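Edlow Mutual will shorten the waiting period on its income protection policies from 90 days to 29, the insurer announced on Monday, August 18, 2025. The change applies to new policies and to renewals processed through its Clumusach office.
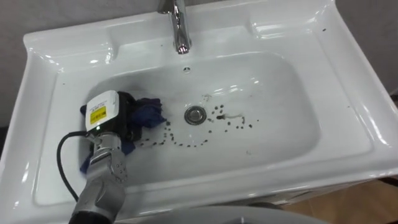

*A white washbasin with a chrome faucet.*

Premiums for most policyholders will rise by 2 percent. Edlow said nearly 19 percent of applicants in July had asked for a shorter wait — a request it could not previously meet.

Claims already open will continue under their existing terms. Stankevičius Zoltden, the company's reinsurer, has approved the revised wording.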